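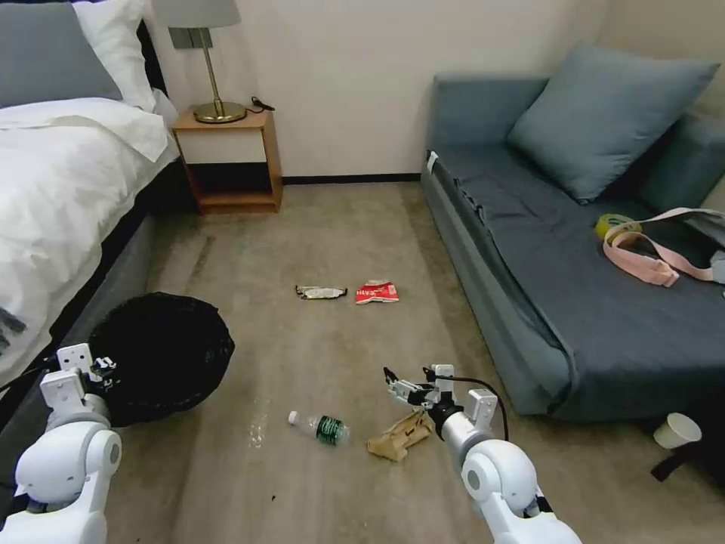
침대와 소파베드 사이 카펫 바닥, 쓰레기가 흩어진 상태

Plimow 객실 바닥 정리 자료

개요
Plimow는 침실 바닥에 떨어진 쓰레기를 줍고 치우는 작업을 모은 이미지 자료입니다. 전체 647장이며 객실 5곳에서 촬영했습니다. 객실은 모두 숙소 Serkstead에 있고, 방마다 가구 배치와 바닥재가 조금씩 다릅니다. 이 문서는 자료의 구성, 물건 분류 기준, 표기 규칙, 알려진 한계를 설명합니다.

방과 가구
예시로 실은 방에는 왼쪽에 흰 이불을 덮은 침대, 오른쪽에 청회색 소파베드가 있습니다. 침대 머리맡에는 회색 베개와 흰 베개가 하나씩 놓여 있습니다. 안쪽 벽에는 작은 나무 협탁이 있고 그 위에 회색 갓을 씌운 탁상 램프가 있습니다. 협탁 아래 선반은 비어 있습니다. 바닥은 베이지색 카펫입니다.

가구는 치우는 대상이 아닙니다. 이불이 구겨져 있거나 베개가 기울어져 있어도 정리 대상으로 표기하지 않습니다. 램프 전선처럼 가구에 딸린 물건도 마찬가지입니다.

물건 분류
분류는 4가지입니다.

1. 종이류: 종이컵, 종잇조각, 골판지 조각. 소파베드 앞에 옆으로 누운 흰 종이컵이 여기에 들어갑니다.
2. 포장지: 과자 봉지, 비닐 포장, 구겨진 포장지. 내용물이 남아 있는지는 따로 기록하지 않습니다.
3. 묶음: 천이나 비닐이 뭉쳐져 한 덩어리가 된 것. 재질을 구별할 수 없으면 재질 칸을 비워 둡니다.
4. 생활용품: 쓰레기가 아닌 물건. 소파베드 위의 노란 테이프 롤과 연분홍색 끈은 이 분류로 표기합니다.

겹친 물건의 표기
물건이 겹쳐 있으면 각각 따로 표기합니다. 검은 묶음 위에 찢어진 갈색 종이나 골판지가 끼어 있으면 묶음 하나, 종이류 하나가 됩니다. 그 너머에 있는 빨간색과 흰색의 구겨진 포장지, 작은 흰 종잇조각도 각각 한 항목입니다. 묶음은 들려 있을 때에도 바닥에 있을 때와 같은 이름을 씁니다.
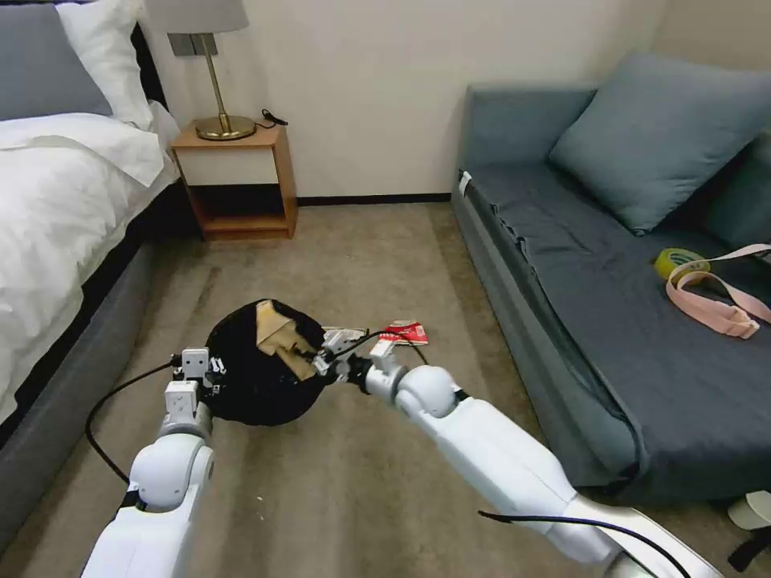 가려진 물건
가구 밑으로 일부가 들어간 물건은 보이는 부분만 영역으로 잡고 '가림' 표시를 붙입니다. 소파베드 밑에 걸쳐 있는 어두운색 물건처럼 종류를 알 수 없으면 '미상'으로 둡니다. 같은 방의 다른 이미지를 보고 종류를 추정해 채우지 않습니다. 이미지 가장자리에서 잘린 물건에는 '잘림' 표시를 붙입니다.

파일 구성
rooms 폴더에 방별 이미지가 있고, labels 폴더에 같은 이름의 표기 파일이 있습니다. 표기 파일에는 분류, 영역, 가림 여부, 잘림 여부, 비고가 들어 있습니다. 표기에는 Trakden을 썼고, 내보낸 파일의 열 이름은 바꾸지 않았습니다. 파일 순서는 촬영 순서와 다를 수 있습니다.

알려진 한계
작은 종잇조각은 카펫 색과 비슷하면 누락된 경우가 있습니다. 검은 비닐과 검은 천의 구분은 표기자마다 차이가 있어, 재질별 집계에는 쓰지 않는 편이 좋습니다. 욕실과 주방은 포함하지 않습니다.

변경 기록
2021년 5월 7일: 첫 공개. 묶음 분류를 포장지에서 분리함.
다음 수정은 7월 예정이며, Radwan 자료와 분류 이름을 맞출 계획입니다.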